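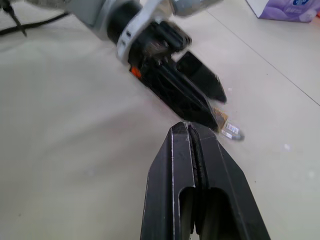
Chapter 2
Seeing the Work at First Hand

In this chapter you will learn how to:
prepare for a visit to a place where robots are in use
watch a demonstration and keep useful notes
describe a pick-up task in separate stages
tell what you saw from what you were told

Key words: arm, link, joint, wrist, gripper, finger, reach, cycle, operator, demonstration

2.1 The open day at Jurnis

Jurnis is a small firm in the town of Cimow. It builds and tests control software for robot arms, and once a year it opens its workrooms to schools and colleges. The visit used in this chapter took place on 31 Oct 2019. In all, 248 visitors came through the building that day, in groups, and each group watched one demonstration from start to finish.

The demonstrations were led by Khanyisile Mabuza, a test engineer at the firm. She began by giving each group the name of the job, "small item pick-up", and asked them to watch one full attempt before putting any questions to her. The control program was called Zerton. It had been in use at Jurnis since September, and the log on the wall screen in the entrance hall gave the number of attempts up to that morning as 2,891.

Most people arrive at a demonstration with some idea of what a robot arm does. They may have seen films of car plants, where the same part comes to the same spot every time. The work at Jurnis is of another kind. The items are everyday goods of different shapes, and they may lie at any angle. A vial on its side gives the fingers a narrow, curved surface to close on. A soft wrapper may fold when it is touched. A jar may be too wide for the gripper to go round at all. Visitors were told to keep these points in mind while they watched.
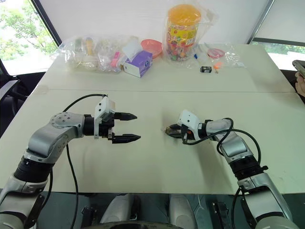 Figure 2.1 Two arms at work over the table. The gripper on the right is nearly closed around a small object.

Look first at the arms themselves. Each is made of stiff links joined by parts that turn or bend. The last joint before the gripper is called the wrist. The gripper in this case has two fingers, which move apart and together. The cables run along the outside of the arm in loops. A cable needs some slack, or it will pull tight when a joint bends.

Now look at how the table is used. The goods are kept along the far side and the arms work over the near half. Clear space in front of an arm gives it room to come down to an item without touching anything else. Clear plastic bags are hard for cameras to deal with, as light shines back from the folds. You will meet this problem again in the chapter on sensing.

2.2 The stages of a pick-up

A pick-up can be divided into five stages.

1. Approach. The arm brings the gripper over the item.
2. Line up. The wrist turns so that the fingers are on either side of the item.
3. Close. The fingers move together.
4. Lift. The arm raises the item clear of the surface.
5. Place. The arm carries the item to its new position and the fingers open.

An attempt can go wrong at any stage. When you write up a demonstration, give the stage at which the trouble began. "It dropped the packet" is a weak note. "Packet slipped during lift, after about half the fingers' width had closed on it" is a better one.

2.3 Notes made during the visit

The extract below is from the notebook of a student in the second group.

Attempt 647 on the Lục set (this is their name for the box of small test items). Approach quick. Long wait at line up. Closed on one end of the item. Lifted. Item swung round but stayed in. Asked K. Mabuza about the wait. She said the program was choosing between two angles.

The last two sentences report something the student was told. The rest was seen directly. Keep the two apart in your own notes, in separate columns if that helps.

Activity 2A
Work in pairs. Place a pen, a sweet in its wrapper and a coin on a desk. Using only your thumb and first finger, pick up each one slowly while your partner writes down the stages. Change places and compare your notes.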